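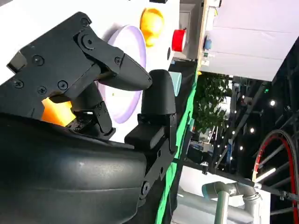 Black gripper, tabletop behind it

Two days in Vavden, worth adding Allska?

marlow_k
We have two nights in Vavden in April and I'm wondering about a day trip to Allska. The bus leaves at 7 in the morning and the hotel wants extra for an early breakfast. Has anyone done it?

tinroof
Did it last spring. The old harbor is nice but small. We were finished by lunch and then waited for the return bus, which doesn't go until 5. I'd stay in Vavden and do the museum properly.

pebblefoot
Disagree with tinroof. Walk up to the lighthouse after lunch and the afternoon is gone. Take the 626 from the harbor to the bottom of the hill if you don't like climbing. Best day of our trip.

tinroof
The lighthouse was closed when we went. Check first.

pebblefoot
You can still walk around the outside. The view is the same.

oakleaf22
Are you staying at the Dizon? Skip their breakfast whatever you decide. There's a bakery across from the bus station, open early, cash only.

marlow_k
Yes, the Dizon. They charge for wifi too, so I'm posting this from a pub. Is the Tinura ferry any better than the bus?

oakleaf22
Slower and it costs more. My wife got seasick both ways. Bus.

pebblefoot
Ferry out, bus back is what we did. It was calm that day though.

marlow_k
OK, bus both ways. I'll call the lighthouse tomorrow.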